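Cómo limpiar y guardar los utensilios de mango verde
Publicado el 20 de agosto de 2018

En casa tenemos varios utensilios de mango verde, comprados en distintos momentos en Stevholm, y todos acaban igual: grasa en el cuello, justo donde el mango se une a la cabeza. El método sirve para cepillos de mano, espátulas y paletas de cocina. Conviene trabajar sobre una superficie blanca y despejada, porque se ve enseguida la suciedad que va cayendo.

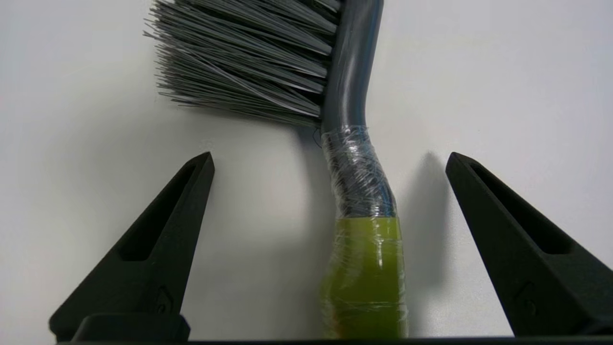
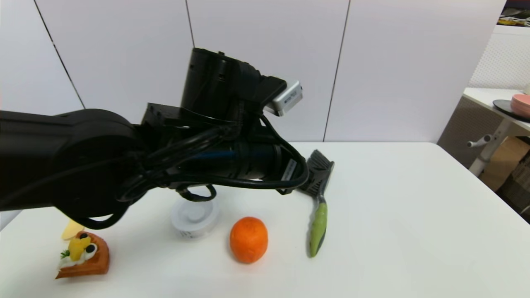 Valdemar Hauksdóttir escribe que en su casa la paleta se lava siempre antes que el cepillo — al revés, dice, la grasa vieja de las cerdas vuelve a la paleta. Es buen consejo y lo he puesto en ese orden.

Material: un barreño, agua caliente, jabón de platos, bicarbonato, un cepillo de dientes viejo y un paño seco.

1. Llene el barreño con agua caliente y un chorro de jabón. Meta solo la cabeza de la paleta, sin cubrir el mango, y déjela 14 minutos.

2. Pase el cepillo de dientes por las ranuras, primero por delante y luego por detrás. Si queda grasa pegada, ponga un poco de bicarbonato húmedo y repita. No use estropajo metálico.

3. Limpie el cuello con el paño y jabón. Aclare y seque enseguida.

4. Cambie el agua. Sacuda el cepillo de mano en seco, peine las cerdas con los dedos desde la base hacia las puntas y lávelo con poca agua.

5. Si el mango lleva film o cinta transparente, mire las arrugas. El agua se mete por ahí. Cuando el plástico esté sucio por dentro, retírelo, quite el pegamento con aceite y ponga uno nuevo con el mango bien seco.

6. Deje secar el cepillo tumbado, sin peso sobre las cerdas. Si se abren demasiado, átelas con un cordel flojo durante una noche.

Para guardarlos, yo uso un cajón para la cocina y otro para la limpieza — nunca los mezclo. En noviembre repaso los dos cajones y tiro lo que ya no sirve.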